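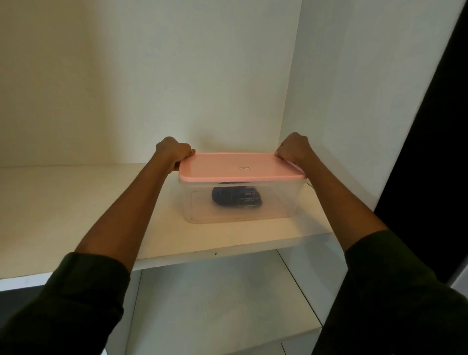 Unit 3: Dry food storage in the home kitchen

Course tutor: Sandamali Thambiah
Ondville Adult Learning, household management module

3.1 Moisture and water activity

Dry goods keep because there is too little available water for moulds and bacteria to grow. The usual measure is water activity, written aw, on a scale from 0 to 1. Most moulds stop growing below an aw of 0.7, and nearly all growth stops at 0.60. Flour, rice and dried pulses sit under these limits when packed, but they take up water from damp air until they reach balance with it.

As a working rule, keep the relative humidity of the storage space below 60 per cent. Unheated larders on outside walls often go above this in winter. Readings should be taken at shelf height, with the door shut.

3.2 Lids and seals

A lid slows the exchange of air and vapour. It does not remove moisture already in the food. Three closures are covered in this unit:

Push-on lid. Relies on a tight fit at the rim. Check the corners of rectangular boxes, where warping shows first.
Clip lid with gasket. Better vapour barrier. The gasket should be taken out and dried fully after washing.
Screw lid. Reliable on round jars – less so if flour is left in the thread.

Food that is still warm must not be closed in. Vapour condenses under the lid and wets the top layer.

3.3 Insects

Flour beetles and grain weevils may arrive inside the packet. Freezing at -18 °C for a week kills all stages in small packs. Let the pack return to room temperature before opening it, or water will condense on the contents.

3.4 Stock rotation

Use the oldest stock first. Do not top up a part-full box; empty it, wash it, dry it and refill. Copy the date and batch code from the packet on to the box.

Reading: Ranasinghe, T., Household Stores, chapter 2 and the table on page 61.

Exercise: record the humidity in one cupboard at home, morning and evening, for a week. Bring the readings to the next class.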